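Anyone been to the robot open day at Clundell? Worth it with kids?

Gleice Lacerda
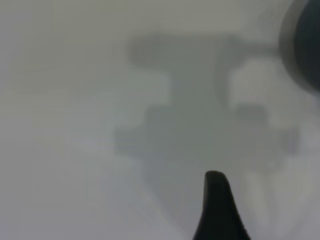
My two are nine and 14 and robot crazy! We have seats for the Monday demo in September, the one with the arms. Can visitors get close, or is it all behind glass? And do they let kids drive anything?

Gayan Begum

Go, go, go! We went last year and my son talked about it all the way home. You stand at a rope pretty near the arms, and the staff will answer anything – mine asked why the fingers are shaped the way they are and got a ten-minute reply. Kids got a turn with a joystick, two minutes each. Line up for that first, it gets long. The talk afterward runs 36 minutes and the younger ones may wiggle.

Benedito Leite

parking is bad, take the 197 bus

Iolanda Vasconcelos

Loved it too, but closed shoes only on the floor. They turned my sandals away at the door!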